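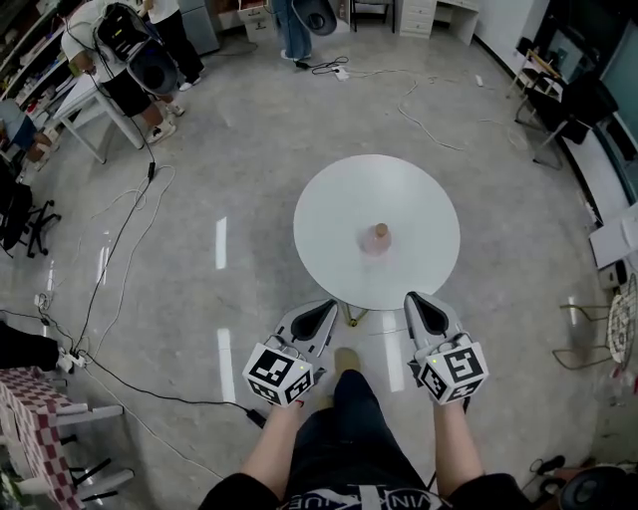
Shirley Doucette reckons the readme ought to start with the keys, and that anyone opening a folder of worship songs on a Saturday night wants to know whether they can sing the thing before they want to know who tidied it up. Fair enough, Shirley, so keys first!

Lapointe Songbook, readme

Keys

Every song comes in the key it was recorded in, plus a lower one for ordinary Sunday-morning voices. The lower key is usually down a tone and a half. "River Over Me" is down a full fourth, and even then the bridge is a stretch (I've tried it with a cold and I don't recommend it). If a file name ends in "low", it's the low one. If it ends in "orig", bring a brave soprano.

What's in the folder

Lyrics and chords for 19 songs, all written for our Lapointe evenings, as plain text files. There's a single spreadsheet called songs.csv with a row per song: title, both keys, speed, the Bible passage it leans on, and whether it works without drums. Altogether it comes to 3000 lines of words and chords, a lot of which are the word "holy", and I'm not sorry.

No recordings in here. I did want to put the rehearsal takes in, but the piano was so loud on most of them that you can't follow the tune, so they're staying on my laptop for now.

How the files are laid out

Chords sit in square brackets just before the syllable they land on. Verses are marked V1, V2 and so on, choruses are C, and anything we tend to repeat until somebody gives us a look is marked T, for tag. Blank line between sections, always. I used a little program called Pasik to shift the chords into the lower keys, and then went through by hand because it kept giving me A sharp where any sane guitarist wants B flat. 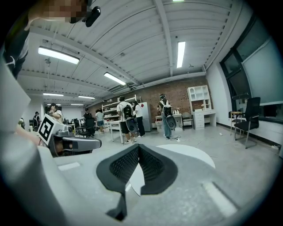 It also gets muddled by slash chords, so if you see something like G/B sitting in a song that's meant to be in E flat, it's a mistake I missed and I'd love to hear about it. The slow songs have been checked twice. The fast ones, once, and rather late in the evening.

Known problems

"Morning Has My Heart" has two second verses. We sing both and can't agree, so they're V2a and V2b.

The speeds for 4 of the songs are guesses, and they've got a question mark in the spreadsheet.

Turus opens songs.csv with the accents mangled. Choose UTF-8 when it asks and they come back.

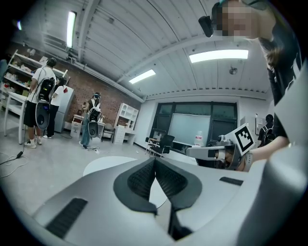 Hand-held grippers, seen close up.

Using the songs

Sing them, print them, change the key, put them on the screen at church. Please keep the writers' names on the bottom line, and ask me before you record one. Translations are very welcome. The French set is at 10 songs and I'd dearly like to see the rest.

Changes

17 September 2026: low keys added for everything, Bible passages filled in, spelling of "hallelujah" made the same all the way through.
June: first upload, original keys only.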